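Besorance kitchen assistance pilot
Progress report to the Alaoui Fund, second period
22 September 2021

Summary

The main event of the period was the open day at Prenddale. It went ahead as planned and stayed within the 400 pounds set aside for it. We had 54 visitors over the day, most of them tenants from the sheltered flats and their relatives, with a smaller number of staff from the home care service.

Work done

Setting up the demonstration kitchen took most of August. The worktop was fitted by Busoveck, who also lent the small appliances. Visitors came through in groups and stood behind a line taped on the floor. Each group had a short talk, a demonstration and time for questions. The robot was stopped before anyone was allowed up to the counter.

We collected 31 comment cards. Most asked about cost, noise and how the arm would be cleaned. Several people wanted to know if it could manage in a narrow kitchen, and we had no good answer to that yet. The talk was too long for the first groups and was cut for the later ones.

One session started late after a fault in the sound system. No accidents were reported.

Next period

We will hold 3 smaller visits for care staff only, with more time at the counter. The written guide for tenants is still in draft and will be sent to the Fund when the large-print version is ready.

The demonstration kitchen at Prenddale: 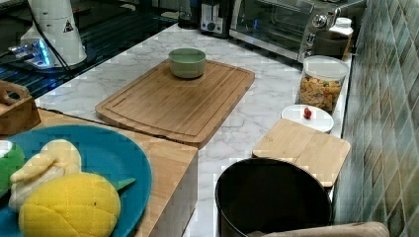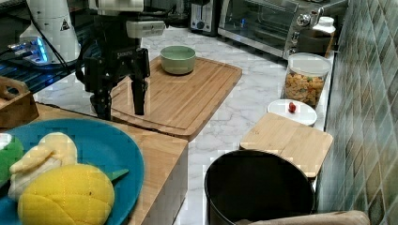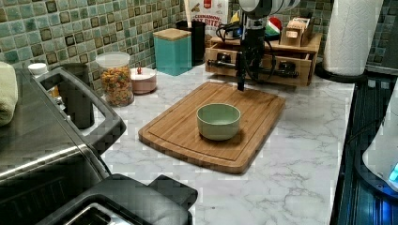
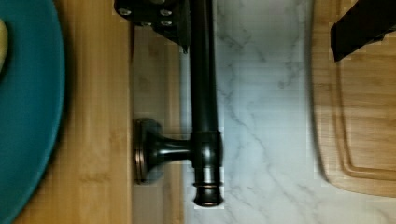
One visitor wrote on a comment card that she would be glad of help with lifting and reaching but would want to go on doing her own cooking, and asked if the arm could be switched off from a chair. We have passed her question to the technical team and will reply to her by letter.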